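Hotow Fabric-Top Table, rectangular
Zunthorpe Equipment / Tables and Screens / Work Tables
Sold each. Ships flat.
Price: $329

Overview

The Hotow is a rectangular work table with a textile surface bonded across the full top. It is meant for sorting, light assembly, classroom handling exercises, and any bench work where small hard items are set down and picked up many times in a shift. The pile takes the noise out of metal and glass contact and keeps round or smooth items from sliding when the table is bumped.

The standard surface is blue-gray with a soft, mottled pile. The pile shades lighter or darker depending on the direction it was last brushed. This is normal for the material and is not grounds for a return. A white-silver metal edge strip runs along the front. Legs are white.

Specifications

Top: 18 mm panel, fabric bonded under pressure
Working height: 929 mm, fixed
Edge strip: metal, thin profile, replaceable
Legs: white, bolted
Surface color: blue-gray
Seat or stool: not included
Assembly: two people, hex key supplied

Surface behavior

The pile is short enough that a flat dish or plate sits level on it and can be lifted by the rim. Cylindrical containers laid on their side tend to stay where they are placed. Cords, lanyards and straps lie flat and do not creep toward the edge. Small rings and clips may settle slightly into the pile, so users who handle very small parts (washers, beads, pins) should work over a tray or order the smooth top instead.

The surface is not a writing surface. Paper placed directly on it will be punctured by a ballpoint. Use a board.

Ink is the most common cause of permanent marks. Stamp pads should be kept in their cases and closed when not in use. The fabric is not treated against dye-based inks, and red is the hardest to remove. Blot, do not rub. If the mark remains after two passes with cold water and a mild detergent, further treatment will usually flatten the pile before it lifts the color.

Bottles with liquid in them should be capped. The bond layer tolerates surface moisture but not standing water. A spill that reaches the panel along the edge strip can raise the fabric at the border, and this is not covered.

Care

Vacuum weekly with an upholstery head. Brush in one direction if an even appearance matters. Do not use a lint roller with aggressive adhesive, which pulls fibers near the edge strip first. No steam.

The edge strip can be wiped with any household cleaner. Spray the cloth, not the strip.

Floor and cable clearance

The space under the top is open. There is no modesty panel and no lower shelf. Power and data cables can be run along the floor beneath the table, but the Hotow has no built-in cable tray. The clip-on tray from the Bouazza range fits and is sold separately. Where cables cross a walkway — including the strip of floor directly in front of the table — use a floor cover.

Bins and other low storage can go underneath. Leave enough room at the front for feet if people will be standing at the table for long periods.

Screening

Many customers set the Hotow inside a curtained bay. The matching Lerkbridge screen kit consists of white vertical posts and dark brown pleated curtains. The curtains hang full across the back of the table and give a plain, non-reflective background, useful for inspection of polished stainless items or clear plastic cases. The kit is priced separately and lead time is longer than for the table, currently 19 working days.

Curtains should hang clear of the top. If the fabric drags across the surface it will brush the pile unevenly along the rear edge. Adjust the hooks before tightening the posts.

Installation notes

1. Fit the legs with the top face down on a clean blanket. Do not stand it on the edge strip.
2. Turn the table upright with two people. Lifting from one end twists the bolts.
3. Check level in both directions and adjust before loading.
4. Brush the surface once. Packing marks from the foam corners fade within a few days.
5. Place the screen posts last, if ordered.

Tighten the leg bolts again after the first month of use. On tables that are moved often, check them whenever the table changes rooms.

Replacement parts

Edge strip, front: part on request
Leg with bolts: sold in pairs
Fabric top, complete: quoted individually, original panel not returnable
Curtain panel for Lerkbridge kit: sold singly, dark brown only

The fabric is not sold by the yard. The bond needs a press, and field replacement has given poor results, mainly bubbles near the corners. Stock code for the complete top is 929-H.

Customer notes

Verna Boateng, training supervisor: "We replaced bare steel benches. The room is quieter. I would ask for a darker color if it existed, as ours shows chalk."

Reda Zerouali, stores: "Good height for standing. The strip on one arrived bent and was replaced in August without argument. Assembly sheet has the bolt lengths reversed on page two."

The assembly sheet has since been corrected. Tables shipped with the earlier sheet use the long bolts at the outer holes.

Returns

Unassembled tables may be returned in original packing. Assembled tables are accepted only for manufacturing faults — loose bond, warped panel, damaged strip on arrival. Variation in shade is excluded as stated above.

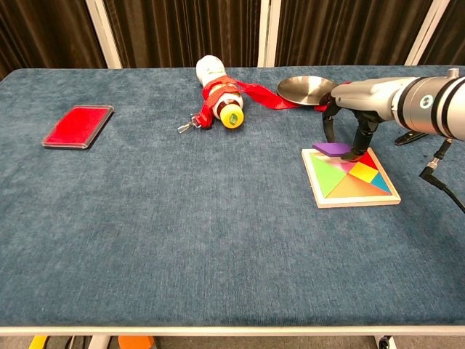
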